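Club News: The Table-Setting Project Finds Its Feet

Posted Mar 25, 2024

Many of you have been asking at pickup time how the robotics club is getting along, and I have been promising a proper write-up for longer than I care to admit. So pour yourself something warm, because there is a fair amount to catch up on and I never did learn how to keep these short.

When the club started back up in October, the plan was to enter the sorting challenge again, the one with the colored blocks. The students were polite about it. You could tell, though, that another year of blocks was not going to get anybody out of bed on a cold morning, and when we asked what they would like a robot to do, the answers were all about chores. Laundry came up a good deal, and so did feeding the cat. In the end they settled on laying out a meal, and the Pliltholm Student Robotics Fair was kind enough to let us enter it in the open category, where you pick your own task and are judged on how well you explain it as much as on how well it runs.

The students named the project Jaritier. I have been given several different accounts of where the word came from and I have stopped asking. The software the team wrote to go with it is called Mushi, which began as the name of a folder and stuck. Mushi keeps the recordings in order and lets the students play a run back slowly, and slowly is where most of the learning seems to happen. You would be surprised how long a group of teenagers can argue over half a second of a gripper closing — I certainly was.

The task itself sounds like nothing at all. Two arms work side by side over one table, and between them they have to bring out the dishes and the things you eat with, and put them where a person would want them. Any of us could do it while talking on the phone. But the team soon learned that each kind of dish asks for something different. A plate in a stack wants to bring its neighbor along. A bowl can be taken by the rim, but only if you come down at a decent angle. Chopsticks roll. And then there are the soup spoons, which have become the great subject of conversation this year, at the club and, I am told, at quite a few dinner tables too.

If you have ever reached into a bin of those short, deep ceramic spoons, you know how they hook into each other. They never lie the same way twice, they are slippery, and being white and shiny they give the cameras a hard time as well. The students tried putting them in tidily, all facing the same direction, and the runs went beautifully for as long as that lasted. Then one of the younger members pointed out, quite rightly, that no kitchen drawer in her house had ever looked like that. So in they go in a heap, and the robot has to cope. I thought that was a brave decision with the fair coming up, and I was very proud of them for it.

We have also had a few talks about the color of things. The first cloth we used was white, which looked elegant and made the dishes all but disappear as far as the cameras were concerned. The pink one was the students' choice, and it has cheered the place up no end. Parents who have dropped in to watch tend to comment on the cloth before they comment on the robot, and I can't say I blame them.
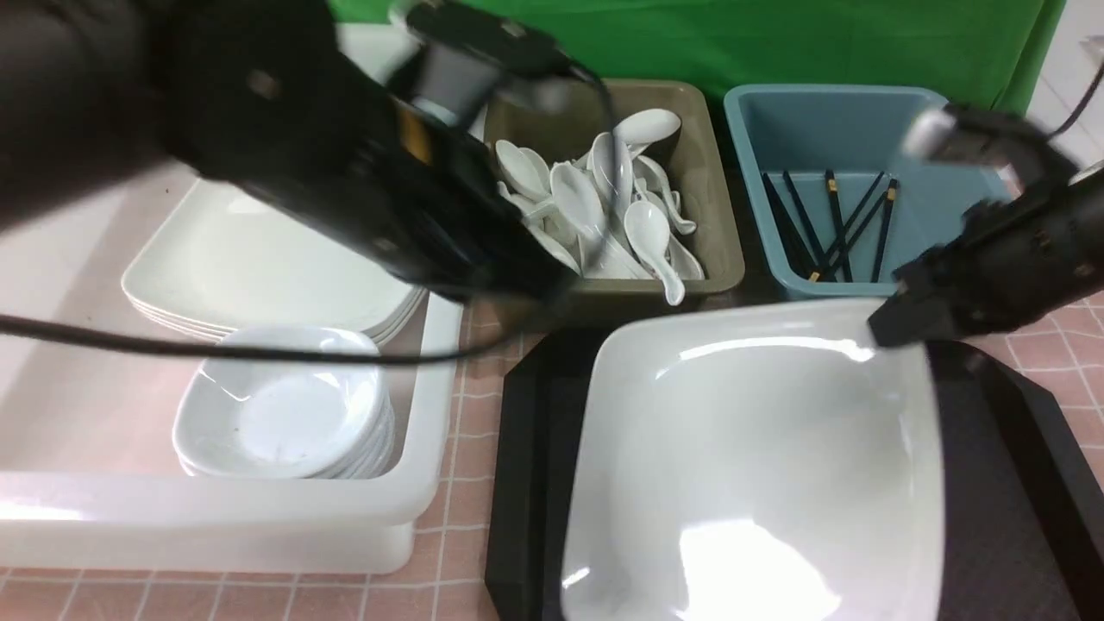
The spoons are in the khaki bin, with the chopsticks next door in the blue one.

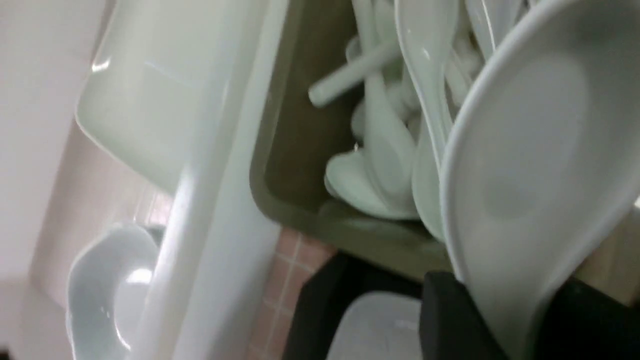 The other big change since the fall has been in how the students divide up the work. At first everybody wanted to drive the arms and nobody wanted to write anything down, and we ended up with piles of recordings and no idea what was in them. Now they work in teams of up to 5, and the jobs move along after every session, so that whoever was guiding the arms last time is keeping the log this time. The log is a plain spiral notebook. There was a push to do it all on a laptop, but the notebook won out, mostly for the drawings, which have become rather wonderful. Someone has been sketching spoons in the margins in every position they have ever been dropped in, and I hope we can put a page or two of it on our board at the fair.

A word about that board. The judges will want to hear what went wrong as well as what went right, and the students have decided to give the mishaps a panel of their own. I think this is just lovely. They have been picking the runs to include, and they are much harder on themselves than I would be. We have lost a small number of dishes over the months (may they rest in peace) and our supplier of secondhand tableware, the Vusow thrift shop, has been very patient with the odd lists we bring in. If you have square white bowls or plates at home that you no longer need, we would be so glad to have them. Matching is nice but not necessary, and a chip or two is no trouble.

We could also use help with a few other things before the fair. We need two adults who can drive and who don't mind a carful of cables, and two more to sit with the students at the table during the judging, where the main duties are handing out snacks and saying encouraging things. You don't have to know the first thing about robots. I didn't when I began, and I am still not sure how far I have come, but the students are generous teachers and they will happily explain anything to you, probably more than once.

Practice goes on as usual until then, and visitors are welcome for the last part of any session, once the arms have been checked over and everyone has settled down. Please come in by the side door and stay behind the tape on the floor while the arms are moving. Younger brothers and sisters are welcome too, with a grown-up holding on to them. Spare dishes can be left in the crate by the club cupboard, wrapped in newspaper if you have it, and do put your name on the bundle so that the students can write you a thank-you note — they have already started on the cards.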